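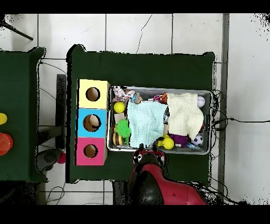
The Jutemitz Toy Library has introduced a new sorting procedure for returned items, following a review of the way loans are checked and stored. Toys brought back by families were previously placed in a single crate and dealt with at the end of the day. Under the new procedure they are set out on a tray at a cloth-covered table, next to three boxes in yellow, blue and pink, each with a round hole in the top. Balls, soft toys and small blocks often come back together, wrapped in the cloths lent with the infant sets, and staff must separate them before anything is returned to the shelves.

The library holds about 1000 toys and serves 159 registered households in Jutemitz and the neighbouring district of Urov. Luana Lins, who manages the collection, said the former arrangement had led to delays at busy periods.

"Small items were going astray inside the larger ones," she said. "Families were waiting for sets that were already in the building."

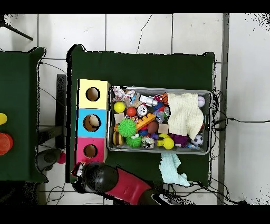 A trial held at the Pirov branch covered 64 returned sets. The branch reported fewer incomplete sets at the end of the trial and recommended that the procedure be adopted at both sites. Soft toys continue to be set aside for washing – a separate process which remains unchanged.

Bjarke Sveinbjörnsson, branch supervisor at Pirov, will provide guidance to staff until December. Members are asked to check that all parts are present before returning a set, and to report any missing pieces at the desk. Returns are accepted until 5 p.m. at both branches.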